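Walk-through: Caveck building, ground floor repair shop and parts store
Tenant: Clalta
Month: December
Start: after the morning delivery, shop in normal use
Marks: OK / FIX (repair before next walk-through) / NOW (corrected while the inspector was present) / N/A

## Exits and aisles

- [x] Main exit opens fully from inside without a key. **OK**
- [x] Rear exit opens fully. **FIX.** Door drags on the threshold and needs a shoulder push. Adjust the hinges. Planing the door is not acceptable, as it is a rated door.
- [x] Aisle between benches clear to full width. **NOW.** Two flattened cartons and a hand truck removed from the aisle. Hand truck parking spot is marked on the floor next to the scale and should be used.
- [x] Exit signs lit. **OK**
- [x] Emergency lights come on with the test button. **FIX.** Unit over the parts store door dims quickly and goes out. Replace battery, retest, write the month on the housing.

## Fire equipment

- [x] Extinguishers mounted, pin and seal in place, gauge in the green. **OK**
- [x] Extinguisher tags initialed monthly. **FIX.** Tag by the rear exit skips October and November. Do not fill in missed months after the fact.
- [x] Extinguisher type suits energized equipment. **OK**
- [x] Detector heads uncovered. **OK.** Dust cap left from the ceiling repair has been removed since the last walk-through.
- [x] Storage kept below sprinkler line. **FIX.** Top shelf of the Ekolside racking holds monitor cartons above the red tape. Comment repeated from the previous sheet. If the top shelf cannot be kept low, take the shelf out.

## Electrical

- [x] Panel door closes, directory legible, space in front clear. **FIX.** Directory still lists the old tenant's air compressor. Circuit is now the burn-in shelf.
- [x] Burn-in shelf load at or below the posted limit of 3000 watts. **OK.** Read at the meter with all positions running. Limit applies to the shelf as a whole, including the fan and the strip light.
- [x] No power strip plugged into another power strip. **NOW.** One found under the packing table. Charger moved to the wall outlet.
- [x] Cords free of cuts, tape repairs and pinch points. **FIX.** Soldering station cord runs under the vise base. Reroute behind the bench.
- [x] Ground fault outlets near the sink trip and reset. **OK**
- [x] Ground prong present on all bench equipment. **OK**

## Benches and static control

- [x] Mats connected to common ground point. **OK**
- [x] Wrist strap tester works and log is current. **FIX.** Tester works. Log is kept on loose sheets and could not be matched to shifts. Use the bound book.
- [x] Fume extractor draws at the tip. **FIX.** Draw weak at the far position. Change the filter and record the date on the Bach service card inside the lid.
- [x] Blades and picks stored covered. **OK**
- [x] Eye protection within reach of the grinder. **OK.** Old scratched pair discarded.

## Batteries and chemicals

- [x] Swollen lithium packs isolated in the metal bin with sand. **OK**
- [x] Battery bin away from exits and cartons. **NOW.** Bin moved 6 feet from the carton rack. Keep it there.
- [x] Alcohol bottles labeled and closed. **FIX.** Pump bottle on the rear bench has no label. The handwriting on it has worn off.
- [x] Data sheets available without logging in. **OK.** Binder on the hook by the sink.

## Racking and lifting

- [x] Uprights anchored and plumb. **OK**
- [x] Beam clips fitted. **FIX.** 3 clips missing on the bay nearest the roll-up door. Unload the affected levels before fitting new ones.
- [x] Step stool feet intact. **OK**

## Comments

Repeat items are the top shelf and the extinguisher tag. Both go to the building office along with this sheet. Items marked NOW still need a check at the next walk-through.

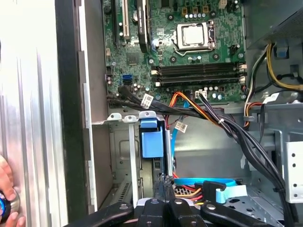
Open-chassis work is allowed on grounded benches only, with the power cord out of the unit and not just switched off at the back. The rule for unfinished units needs tighter wording. A tower with its interior exposed and the processor still in the socket, as in the photo, counts as work in progress and may not go back on the rack until the side is closed. Removed panels go flat on the lower shelf. Bench instructions to be reworded and posted by the next walk-through.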